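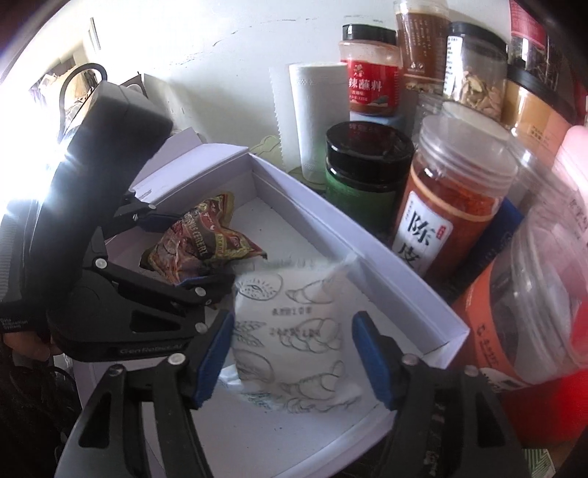 We use cookies to remember your basket. OK / Settings

Snack boxes – your questions

What goes in a box?
Whatever I'm excited about that month! Usually there's something from a bakery in a paper bag, something crunchy in a pouch, and often a jar for the grown-ups (I'm hopeless around chili dips and dipping powders, so expect those).

Why is the box so plain?
I tried printed ones from Oltier and they looked lovely, but they cost more than the cookies inside. Plain white cardboard it is.

Will my pastries get squashed?
Hardly ever. Pouches go in first and the bakery bag goes in last, so please open the box from the top – and don't store it on its side.

Can I skip the spicy stuff?
Of course! Tick "mild" at checkout and I'll swap it for something sweet.

When do you pack?
Sunday, from 2 in the afternoon until I run out of tape. Order before noon and you're in that batch.

How long do things keep?
Eat the bakery items within 5 days. Jars have their own dates on the label.

Do you deliver to Satport?
Yes, and to Bikance too. Anywhere else, drop me a line first.

Get the newsletter – new flavors once a month
Contact | Shipping | © Chu Snack Boxes | Back to top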